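2 min read

1/ Moved into the new place in September and I have OPINIONS about small bedrooms now. A thread, mostly for Nour Akl, who keeps asking.

2/ Color first! I wanted all white. Then I lived with white for 3 weeks and it felt like a dentist's office, so out came the stripes.

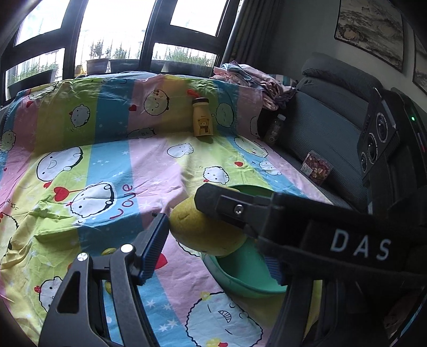

Pastel stripes, green bowl, zero regrets.

3/ Measure before you buy anything. My Baptista dresser was $57 secondhand and blocked the closet door for two days (sold it to Madalena Lobo, she loves it).

4/ Let the daylight in. I skipped heavy curtains and I sleep fine, mostly.
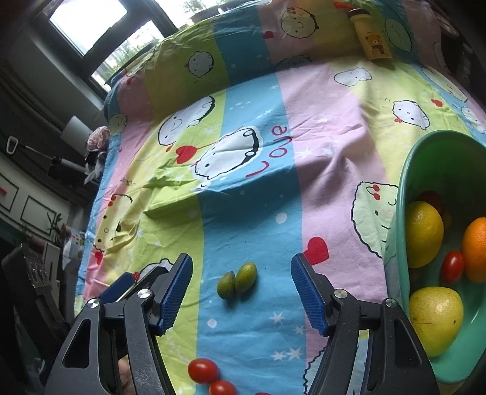 5/ Storage, the boring part
Under the bed. All of it. Sweaters, suitcase, the good blanket. Shelves come next month!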